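On Keeping a Household Water Record

Posted November 2020

Readers of this blog will recall that in May I undertook to record the water used in my household and to report the results. The record is now complete for the first two billing periods, and I am pleased to set out the findings, together with several remarks on method.

The house in Kurnik was built before individual meters were required. The meter now in place was fitted by the previous owner, Despina Hoxha, who left a written note of her readings in the hall cupboard. Her figures were of great assistance. In her last full billing period the household used 3,000 gallons more than ours did in the first period of this record, although she had a larger garden under cultivation and two lodgers upstairs.

Readings were taken each morning before breakfast and entered in a ruled notebook. My neighbor Getachew Nigatu agreed to take them during the 13 days I was away, and his entries are marked with his initials. One reading was missed in that time and has been left blank.

The largest single use was the shower, followed by the toilet and the washing machine. The kitchen came fourth. I had expected it to rank higher, given how often the tap is opened in the course of a day. Washing dishes in a filled bowl used less water than washing them under a running tap, and this has become the standing practice of the household. 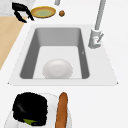
A white bowl in the kitchen sink.

The garden requires separate comment. Watering was moved to the evening at the suggestion of Mayuree Mahawong, whose own plot on Suwannarat Lane is in far better order than mine. The beans responded well. The lettuce did not, and I am inclined to blame the slugs. A rain barrel has been placed below the rear gutter, but its contents do not pass through the meter and are not included in the totals.

A slow leak at the outdoor tap was found in the second period and repaired with a new washer. Readers who keep a similar record are advised to read the meter last thing at night and again at first light, with no water used between the two. Any movement should be looked into.

The record will continue through the winter. Correspondence on the subject is welcome and may be sent through the contact page. Questions concerning the rain barrel fittings will be answered in the next post, when the overflow pipe has been installed.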